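2018-04-04 — visit day, table-setting demo

Present: Kwame Tsikata, Aldana Zapata, me. Kamran Lodhi brought the visitors over from Rivadeneira after the intro talk. Joaquín Riquelme on the e-stop.

Setup is the tray layout from December with the plant moved to the right end at Aldana's request. Controller build 727, joint speed limit left at the demo value. Logging at 1000 Hz on both arms, wrist cameras on. Kwame wanted the higher limit — we agreed to keep it for after the visitors leave.

Ran 21 cycles over the session. Three stopped by the force threshold, all on the approach to the rim, all recovered with a manual jog. No e-stop. Stop times are in the Treva log, sheet 3.
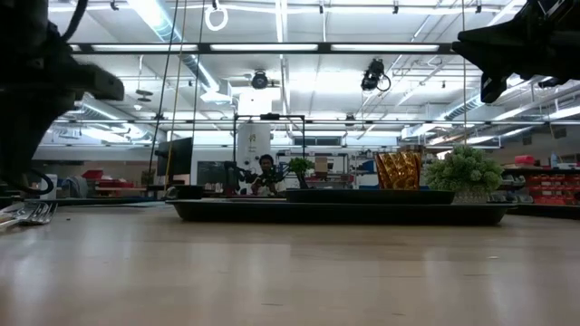
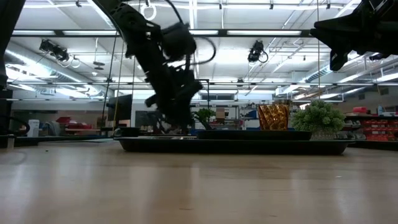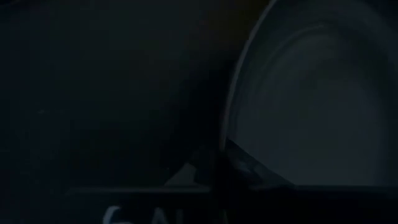

Demo table, first two from the fixed cameras; last one from a wrist camera, fingertip at the gray rim.

Questions from visitors, as far as I wrote them down:
— Whether the arms share one planner. Yes, one planner, separate joint controllers.
— What happens when the wrist view is dark. The grasp falls back on the fixed cameras. Kamran asked for numbers and I had none to give him.
— Whether the faceted cup is harder than a plain one. We have no plain-cup runs on this build. Aldana will add a set.

Exposure on the wrist cameras needs another look. Close to the rim the left half goes almost black and the edge detector has little to work with. Try a longer exposure at low speed first, then a fixed gain.

To do:
Kwame — rerun approach at the higher limit, same layout.
Aldana — plain-cup set.
Me — send cycle table to Agustina Mansilla at Bivbridge, copy Kamran.

We use cookies to remember your notebook settings. Accept | Manage preferences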